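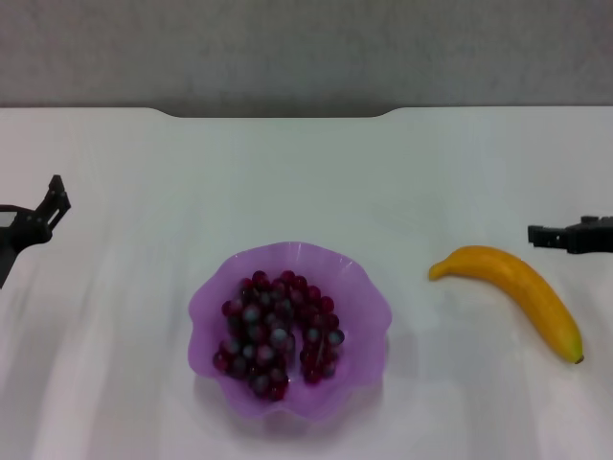 Ticket 733 — Bras droit qui dérive pendant la dépose (banane dans le bol)
Ouvert par : Amândio Carrilho
Date : 11 juil. 2018
Matériel : deux bras montés maison, pinces noires, contrôleur Skonen, alim Drellari
Statut : ouvert

Bonjour à tous,

Bon, je craque un peu, je viens vous embêter avec mes deux bras. Le montage est à l'atelier Lemieux, sur la table blanche du fond (celle avec l'encoche, ceux qui y passent voient laquelle), et l'exercice est tout bête : la pince droite prend la banane, la pose dans le bol de raisins, revient à sa position de départ. La gauche est censée tenir le bord du bol pour qu'il ne se sauve pas. En juin ça passait à peu près à tous les coups !

Depuis que j'ai changé la courroie de l'épaule droite, la saisie marche mais la dépose part de travers. Au premier cycle la banane arrive au-dessus du bol. Au cinquième elle tape le bord. Vers la fin d'une série elle finit carrément sur la table, à côté. Toujours du même côté, vers le mur, donc je ne crois pas au hasard.

Ce que j'ai déjà essayé :

Refait le zéro des deux bras, bras droit d'abord, puis le gauche. Aucun changement.

Resserré les vis des doigts. Il y en avait une bien molle sur la pince droite, j'ai cru tenir le coupable... même dérive, au millimètre près.

Baissé la vitesse de moitié. Là, ça va mieux ! Sur une série de 20 cycles, j'en réussis 12, alors qu'à vitesse normale j'arrête avant la fin tellement ça m'énerve.

Remplacé la banane par un bloc de mousse, pour voir si c'était le poids. La mousse ne pèse rien et la dérive est toujours là, mais plus petite. Donc le poids joue un peu, je pense.

Débranché complètement le bras gauche. Rien de changé sur le droit. J'ai rebranché.

Côté logiciel je tourne avec Flondance, les réglages d'origine sauf l'accélération que j'avais montée à 1 000 sur l'épaule (oui, je sais). Pas de message d'erreur dans le journal, aucune perte de pas signalée. Le contrôleur est persuadé d'être au bon endroit, c'est bien ça qui m'agace. Si j'envoie le bras au zéro à la fin d'une série, il s'arrête visiblement à côté de ma marque de crayon sur le socle.

Mon idée, c'est que la courroie saute une dent quand le bras freine, juste avant la descente. Je l'ai tendue à l'oreille, comme l'ancienne, sauf que la neuve est un peu plus large et je ne suis pas sûr que la comparaison tienne. L'autre piste serait la poulie qui glisse sur son axe — la vis sans tête appuie sur une partie ronde, pas de méplat, un choix de débutant que je regrette maintenant.

Mes questions, du coup : quelqu'un a-t-il déjà limé un méplat sur cet axe sans tout démonter ? Et vous la tendez comment, votre courroie d'épaule ? Si vous avez une méthode plus sérieuse que de pincer et d'écouter, je prends.

Mise à jour, le soir même : j'ai tracé un trait de feutre à cheval sur la poulie et l'axe, puis relancé une série à pleine vitesse. À l'arrivée les deux moitiés du trait ne sont plus en face. C'est donc la poulie ! La courroie, elle, n'a pas l'air d'avoir bougé, j'avais marqué une dent aussi. J'ai redescendu l'accélération à la valeur d'origine en attendant, et je démonte l'épaule demain pour limer le méplat. Je mettrai sans doute une goutte de frein filet au remontage, sauf si quelqu'un me le déconseille d'ici là.

Je laisse le ticket ouvert jusqu'à ce que j'aie une série complète sans rater le bol.

Amândio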